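The Thousand-Wash Towel

Every few years the home goods business finds a new number to sell us. For a long time it was thread count. Now it is washes. The bath towel I bought in July came with a paper band promising that it would stay soft for 1,000 washes, and I have been annoyed with it ever since.

Start with the arithmetic. A household that washes a towel twice a week would need more than nine years to reach 1,000. Very few people keep a bath towel that long, and the ones who do have stopped expecting it to be soft. So the promise will almost never be tested by the person who paid for it. A claim like that costs a company very little to print.

The towel was sold under the name Raruven, which also does sheets, robes and a kitchen line. Its main rival on the same shelf, Sesevham, claims 1,098 washes. I looked at that for a while. Who stops a test at 1,098? Either somebody ran a machine until the fabric gave out, in which case I would like to see the report, or somebody wanted a bigger figure than the one next door and thought an odd one would look more scientific.

I asked both companies for their test methods. Raruven sent a two-page summary with the word "proprietary" in it four times. Sesevham sent a discount code.

Darren Bickerstaff spent most of his working life in commercial laundries and now advises small hotels on what linen to buy. He was less bothered than I was, mostly because he never believed any of it in the first place.

"They wash it cool, with hardly any soap, and they hang it up," he said. "Show me somebody at home who does that. You've got a hot dryer and a cup of detergent and a bath mat with a rubber back in there. The test towel is living on a different planet."
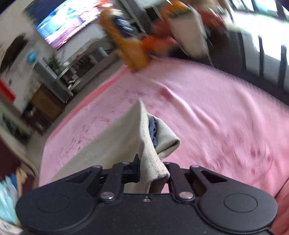

His own records are kept in a spiral notebook, and he reads from it with some reluctance. At one hotel he worked with, the bath towels were pulled at 467 washes. They hadn't fallen apart. The hems had started to curl and guests were complaining that they felt like cardboard. He thought it was a decent run for cotton of that weight. On the Raruven scale it is less than half a lifetime.

Then there is the word "soft," which nobody in the trade seems eager to pin down. A new towel is often soft because of a finish put on at the mill, and that finish washes out. What is left depends on the yarn, the loops, your water and how you dry it. Fabric softener covers up the problem for a while and can leave the cloth worse at soaking up water, and drying people off is the job. The two-page summary said softness was judged by a "trained panel." It didn't say how many people were on it or whether they knew which towel was which.

Reece Nuttall, who buys for Dawber, a small chain of home stores, defends the labels up to a point. Shoppers can't compare yarn, he told me, but they can compare numbers, and a company that prints one at least has something to be held to. I asked how many customers had brought a worn towel back under the promise. He couldn't remember any. You would need the receipt and the paper band, and it turns out the small print also asks for a wash log.

A wash log! I have trouble keeping a list of groceries.

Dawber has its own house brand, Wellovcombe, which makes no wash claim and costs a good deal less. Nuttall says it sells fine to people who pick it up and feel the weight. Bickerstaff's advice is much the same: look at the hem stitching, pull gently on a loop, hold the towel up to the light, and skip anything that feels slippery in the store. None of that fits on a paper band.

My Raruven towel is still in use. It was very nice for the first month and now it is a towel. I threw out the band on a Wednesday, before I had read about the log, so whatever happens to it from now on is my problem.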